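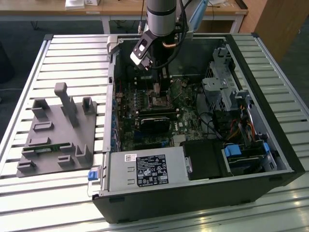
Desktop disassembly cell: working rules in pictures

Print this page | E-mail this page

The gallery goes with the cell rules used on the Dijkstra bench, where desktop computers are taken apart by a robot arm for part recovery. The rules were revised in April and apply to every shift. The first entry refers to the picture at the head of the page.

Tower on the bench, side panel off, gripper over the case

Rule 1. The tower lies on its side with the open face up before the arm is enabled. Panels are removed by hand, away from the cell. A case that rocks on the rails is shimmed or turned down for the run.

Rule 2. The mains lead is disconnected and the power button held in before the case is brought to the bench. The supply stays closed. Its label, in this case a black one carrying the Dell name, is read and entered in the log by the operator. Units with an unreadable label go to manual sorting.

Rule 3. The approach is from above. The arm comes down over the open side and the fingers must clear the drive cage, which stands at the right of the chassis, before any sideways move. Sideways moves inside the case are limited to 40 mm/s.

Rule 4. Loose cables are the most common cause of a stopped run. The orange, yellow and red bundle between the cage and the drive bay is treated as an obstacle in the program. It is not to be pulled clear by the gripper. If it lies across a pick point, the operator stops the cell, isolates it and moves the bundle by hand.

Rule 5. Boards go to the fixture plate and nowhere else. The plate sits beside the tower on the left and the long green board in the lower slot shows the accepted position: lying flat, between the holders. Boards are not laid on bare rails.

Rule 6. The tall post on the plate is included in the collision model. Anyone who changes the plate updates the model at the same time and enters the plate revision in the log. The current revision is 21.

Rule 7. The arm's own cable is checked for free movement at the start of each shift, through the full working range at reduced speed. A cable that catches on the gripper is re-routed before work begins.

Rule 8. Grip force for memory and other edge-held boards is set at 60 per cent of the value used for drives. The setting is part of the Satico job file and is not altered at the bench.

Rule 9. Hands stay out of the case while the arm is enabled. A paused program does not count as isolation.

Text: Spyros Stojanovska. Rule sheet reference 1034.

Comments (3)

benchtwo: Does Rule 3 cover small form factor cases? We have very little room beside the cage on those.

S. Stojanovska: It does. If the clearance move cannot be made, take the cage out by hand first and note it in the log.

K_Fonance: Rule 6 should also mention worn slots. Ours let a board tilt long before the plate looked damaged.

Related items

Fixture plates: printing, checking and replacement
Zusell gripper fingers: wear limits and change intervals
Isolation and restart procedure for bench cells
Log sheet for recovered parts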